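Pinby progress report to the Fontes fund
Saturday, February 18, 2023

Hello all, and thanks for the kind notes after the last report. I promised this one would be shorter and have more robot in it, so let's get going.

You'll remember that Pinby is about letting go. Getting a robot hand to pick something up has had years of attention, but we wanted to know when it should open its fingers again, and which camera is the better judge of that moment. Our task is still the table one: two small things, one dish, two arms, and each arm has to place its item and then get out of the way without knocking the other one.

Since the autumn we've recorded 227 runs at the Arnitz site. Enikő Pap has marked the release point in every one of them by hand, first from the head view and then, on a different day, from the wrist view. She did the second pass without looking at her first answers, and I think that was the best decision we made all winter (it was hers, by the way!).

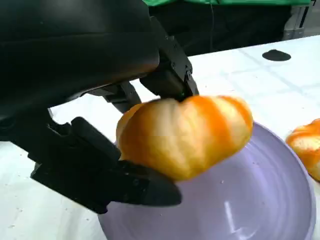 Wrist view, fingers closed on the item over the dish.

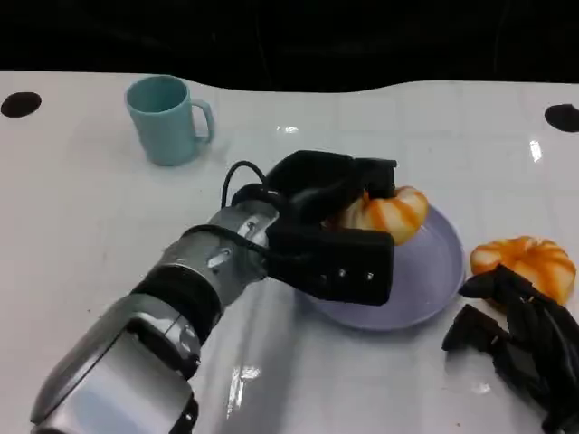
Head view, one item gripped at the dish and the other on the table to its right.

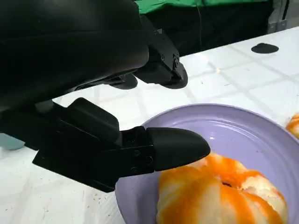
Wrist view, fingers apart, one item in the dish.

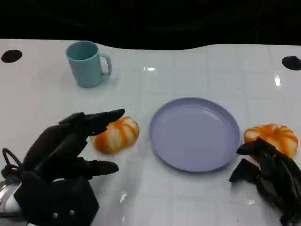 So, what did we find? The two passes agree on most runs, but in 42 of them the head view puts the release later than the wrist view does. When we went back through those, the story was nearly always the same: from above, the fingers hide the very spot where the item meets the dish, and you only feel sure once the hand starts to back off. The wrist camera sees the gap open sooner. I'd expected some difference, but I hadn't expected it to lean so clearly one way.

The wrist view has its own troubles, mind you. It's hopeless at telling you what the other arm is up to, and shine on the dish fooled our first model into opening early. Gasto, the little program we use to line up the camera streams, also lost its timing on 26 runs. We've left those out of the results for now - I'd like to rescue them, but I won't promise it.

The model we're testing now takes the wrist view for the release itself and the head view for everything before and after. It's slower to train than I told you it would be, and that's my fault for guessing. I've moved the first full test back and would like to have it done by June.

Money is fine. We spent less on spare fingertips than planned and more on disk space, and the two nearly cancel out. I'd like your agreement to use what's left of the travel line for another 9 days of Enikő's time, so she can mark a fresh set with taller items. A shallow dish and squat things are a fairly gentle start, and I'd be nervous about claiming much until we've tried something that can topple.

Could you let me know about the travel line before the next call? The marked runs are in the shared folder if anyone fancies a look, and I'm happy to talk through the 42 awkward ones with whoever is curious.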